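Review: Wullitz hand-held gripper, eight weeks on the Bassey packing floor
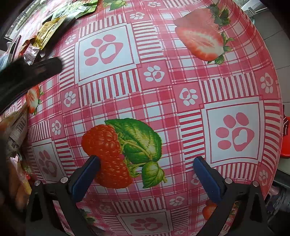 A reply from Stidari came in on the first draft: the tool itself is fine, but the review should say what it does to a shift, and whether the pickers get any say in which jobs are recorded.

Fair points. We use the gripper to record table work that the Tirken arm will later take over in part. Two fingers, a blue pad on each, screws in plain view. Pads can be swapped at the bench with one driver. Grip on foil packets is good; on thin bags it is poor, and the pads mark soft film.

Target is 100 recordings per person per shift. Most of us reach 67 before the wrist complains. The site now holds nearly 2,000.

Packing hours have dropped and checking hours have gone up, at the same pay grade. Pickers choose their own tasks on Wednesday only. I would like that widened before the arm goes live in June.

Rating: 8 out of 10 for the tool. The roster needs more work.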